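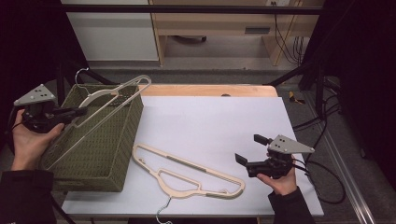 Put a hanger in a box and it stops being a hanger and becomes a trap for the next one, wrote one household in our first round of replies, and we found this remark too good to leave in the margin. It sums up what section 4.2 is about: why clothes hangers are so awkward to keep together once they leave the rail.

4.2 Hangers and open baskets

The Pridenthorpe survey closed on 31 August 2022 with 200 households. We had expected drawers to be the most common home for spare hangers, and were delighted to be wrong. Open baskets came first by a wide margin, usually a rectangular one that had been bought for something else. 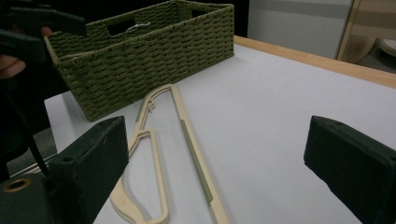 Most replies complained about the hook. A hook turns freely on many hangers, so it finds the rim, the handle hole, or the shoulder of its neighbor. The long straight bar matters too, and here the replies became wonderfully detailed. A bar longer than the basket has to lean, and a leaning bar takes up the space of two hangers laid flat. In Niltska, where baskets tend to be small, 28 households stood their hangers on end and let them stick out over the top.

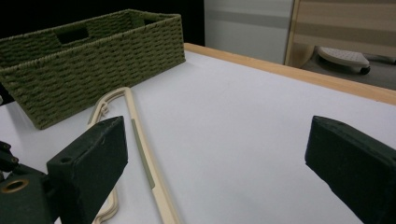 Grip strips deserve a mention of their own. They do a fine job of holding trousers, and in the Returis replies they were blamed for making hangers drag against each other in a full basket. We repeated the Fu packing test in February with up to 2 layers per basket and saw the same thing, most clearly when all the hooks faced one way. Turning every second hanger around helped a good deal.

Figure 2. A clothes hanger and a woven basket on a table.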